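Slide 4 — why the board?

OK, so this is the part I've been wanting to get to! We picked an assembly board because it's honest work for a pair of hands. You've got pegs, slots, a pulley, parts that look alike until you try to fit them. A task like that gives you lots of small decisions in a few seconds, and small decisions are what we want the model to learn from.

(Ask the room: who here has recorded demos by hand? Let people answer.)

Our first batch was 600 episodes, nearly all of them run by Farah Gunawan, who is very good. The policy came out moving like Farah, and it fell apart whenever a part sat somewhere Farah would never have left it.

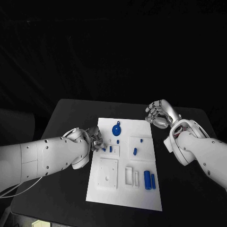
So for the second batch we mixed it up. Edith and Heriberto took turns driving, and we turned the board a little between episodes. We got 700 more that way, and I love this set. It's messier! There are pauses, second tries, a hand that goes in at a bad angle and backs out again. We kept all of it, with a tag on each retry so you can filter later.

Two things to say slowly:

Fingertip contact is where the value is. Most of an episode is reaching, and reaching is easy. The moment a finger meets a small part is short, so we label it separately and sample it more often in training.

The idle hand counts too. We used to trim our logs down to the busy arm. Kazimír talked us out of it — the model needs to learn how to wait and stay clear, and it can only get that from examples of waiting.

Slide 5 — sessions

Drivers stop after 16 episodes and swap. Past that the grasps get sloppy in a dull way, all the same kind of sloppy. Mention the Codine logging tool here, but don't demo it, it eats the clock.

If Anatole is in the room, point to him for questions on hand calibration.

Next slide: what the failures looked like.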